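4. Stacking, unstacking and laying out

4.1 General
The Talier table set consists of plastic plates and bowls in several colors, some solid and some see-through. The pieces differ in diameter and in depth. They do not lock together. A stack is held only by its own weight and by the fit of each base in the piece below it.

Use a flat, level table top. A varnished or polished wooden top is suitable, but plastic slides more easily on it than on a bare one. Wipe the surface before starting. Grit caught under a base will scratch both the table and the dish.

4.2 Before stacking
1. Check that every piece is clean and dry on both sides.
2. Remove paper strips, labels and scraps from the inside of the bowls. Small flat items are easily missed in a see-through bowl that has other colors behind it.
3. Look along each rim for chips or cracks. Set damaged pieces aside and do not return them to the stack.

4.3 Stacking
1. Put the largest plate down first, at least 400 mm from the nearest edge of the table if the top is deep enough.
2. Add the remaining plates in order of size. Let each one settle before adding the next.
3. Place bowls last, smallest on top.
4. Turn the top piece slightly by hand. It should move freely. If it drags, lift it off and check for something trapped underneath.

Note: Plates of nearly the same diameter may sit a little off center, leaving a crescent of the lower plate in view. The stack can be left this way provided the upper plate lies flat.

Note: Color order is not important. If the set is shared between two tables, keep the same order on both so that a missing piece is noticed.

CAUTION: Do not load a stack above 2000 g, dishes included. Deep bowls under load grip each other and the rims may split when they are pulled apart.

4.4 Unstacking
1. Hold the top piece by the rim. Steady the piece under it.
2. Lift straight up until the base is clear.
3. Set the piece down on the table before taking the next one.

Do not pry pieces apart with a knife or a spoon handle. If two bowls are stuck, stand the lower one in warm water and fill the upper one with cold water. Wait 2 minutes and try again.

CAUTION: Clear and tinted pieces are hard to see against pale wood. Check the table top before sliding anything across it.

4.5 Laying out single pieces
Place plates flat, right side up. Leave enough space between neighboring pieces to grip each rim without touching the next. Bowls may stand toward the far side of the table and plates closer to hand. No part of a base may project past the table edge.

4.6 Storage
Store upright, out of direct sun, away from heaters. Pieces that will not be used for a long period should be stacked with a sheet of plain paper between them (see 4.2, step 2, when they are taken out again). Do not store pieces on edge. Wide plates kept this way will warp, and a warped plate rocks in the stack.

4.7 Reference views

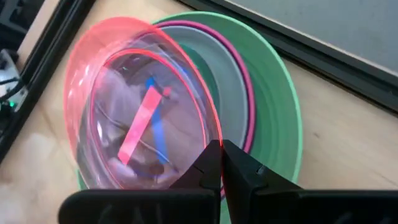
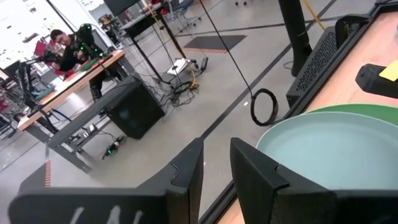
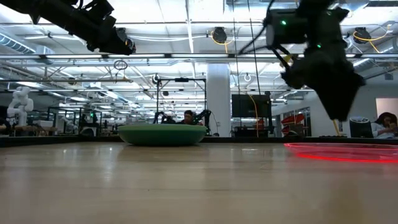 Stemthorpe, 2/4/20

 First: nested dishes with a clear bowl at the front; note the strips lying in the bowl and see 4.2, step 2. Second: blue plate over green, with a crescent of the green rim showing. Third: green bowl near the far edge, see-through red plate flat on the table.

Replacement pieces are ordered singly from Lanomura. State the color and whether a plate or a bowl is required. Lids are not supplied for this set.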